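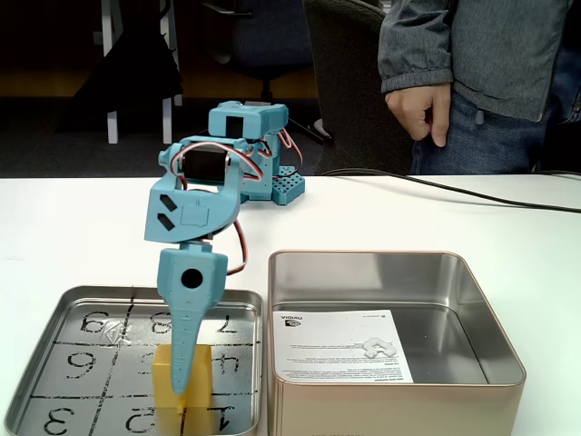 Small robot arm on a white tabletop, gripper against a yellow cube

How to Adjust and Lubricate the Drive Chain on a Commuter Motorcycle

By Tobias Ridgeway

These steps cover single-cylinder commuter bikes with an exposed chain and a drum or disc rear wheel held by one axle nut. Bikes with a fully enclosed chain case need the case removed first. Slack limits differ between models, so find the figure in the owner's manual before loosening anything.

What you need

Center stand or paddock stand
Axle nut socket and torque wrench
Two open-end wrenches for the adjusters
Steel ruler
Chain cleaner, soft brush, rags
Chain lube or 80 gear oil
New cotter pin, if the axle uses one

Step 1. Check the slack

Put the bike on its stand in neutral with the engine off. Find the midpoint of the lower chain run. Hold the ruler upright next to it, push the chain down, note the reading, then push it up and note the second reading. The difference is the slack.

Turn the rear wheel a quarter turn and measure again. Repeat until the wheel has gone all the way around. Chains wear unevenly, and the tightest spot is the one to adjust to. If the readings differ by more than the manual allows, replace the chain and both sprockets as a set.

Step 2. Clean the chain

Spray cleaner on a short length, brush all four sides, and wipe dry. Move the wheel by hand and continue. Never run the engine in gear to turn the chain. Do not use gasoline or a wire brush on O-ring chains.

Step 3. Loosen the axle

Remove the cotter pin and loosen the axle nut until the wheel can just slide. On drum brake models, also loosen the torque arm nut and back off the brake rod adjuster.

Step 4. Set the adjusters

Loosen both lock nuts. Turn the left and right adjusters by the same amount, one flat at a time. Clockwise usually tightens the chain. Check the marks on the swingarm after each turn - both sides must read the same, or the wheel will sit crooked and wear the sprocket teeth on one side.

Step 5. Tighten and recheck

Torque the axle nut to the manual figure, then tighten the lock nuts and the torque arm nut. Fit the new cotter pin. Measure the slack again, as it often drops slightly when the axle is tightened. Reset the rear brake pedal play and check that the brake light comes on.

Step 6. Lubricate

Apply lube to the inner side of the lower run while turning the wheel by hand. Leave it for the time stated on the can, then wipe off the excess.

Service interval

Check slack and lubricate every 649 miles or after riding in heavy rain. Inspect the sprockets every 2,000 miles. Hooked or pointed teeth mean replacement.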